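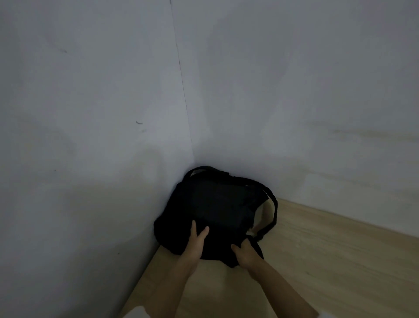
4. Bags and the desk area

The Darberg desk leaflet promises "a place for everything." We would settle for a bag that isn't on the floor.

1. Lift the bag by the gathered fabric as well as the strap. Don't trust a strap alone with a full load.
2. Set it in a back corner of the desktop, against the wall.
3. Lay any loose strap flat on the desktop -- a hanging loop will catch on a chair.
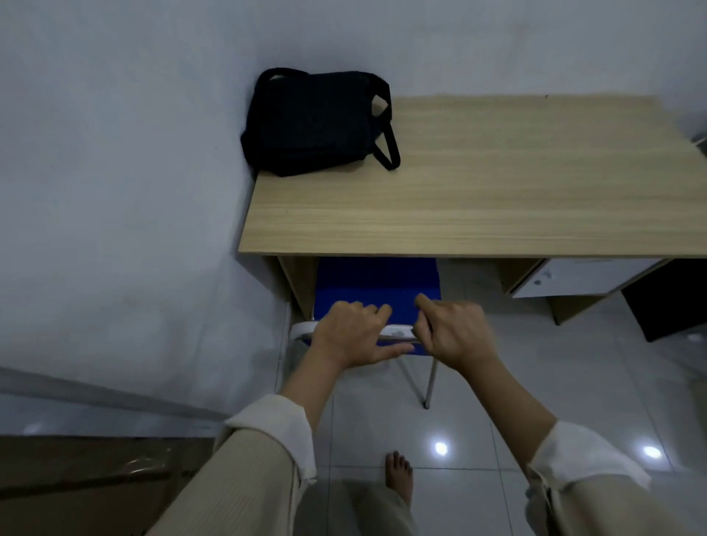 4. Push the chair in by the top of the backrest until it sits under the front edge.

Note: A tucked-in chair is said to save space. It mostly saves shins.

Caution: Don't lean on the backrest while pushing.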